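The Bin Comes for Us All

May 23, 2019

Every household I know owns a drawer that will not close. Ours held batteries, birthday candles, a key to a bicycle lock we lost in another state, and 9 takeout menus from restaurants that have since become banks. In March I decided to fix it. By the end of the month I owned more containers than things.

The container business has our number. The Bavmont catalog that landed on my porch lists 3,276 products, and as far as I can tell every one of them is a place to put something else. You can buy a tray for your sponges. You can buy a larger tray for the tray. Stundberg, the pricier outfit, sells a set of two lidded boxes in a color called Vomholm, a sort of oatmeal with ambitions, and I am sorry to report that I bought them.

Open or Shut

Serious sorters split into two camps. The lid people believe in stacking, labels and the long term. The open-top people believe they will want the tape again in ten minutes, and they are usually right. I spent a month as a lid person and could find nothing, though it all looked terrific on the shelf.

What finally worked was a table. You clear it, set out the open containers, and tip the whole drawer into the middle. Then you go one object at a time and make a decision, which is the part the catalogs skip. Butcher block is nice for this. Small items show up well on pale wood -- and you feel a little like a chef.

Give yourself more containers than you think you need. Seven is a decent spread for one stubborn drawer, and clear plastic earns its keep with bottles, even the ones that insist on leaning.
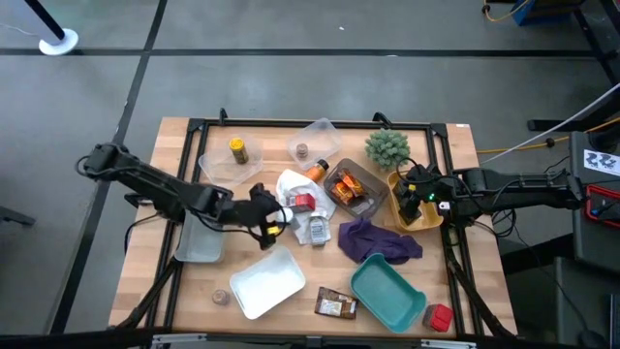

What Stays Out

Some objects refuse a category. I had a brass hook, half a candle and a Jemal egg timer that runs fast, and they now share a bowl by the door. The drawer closes. The bowl is filling up nicely.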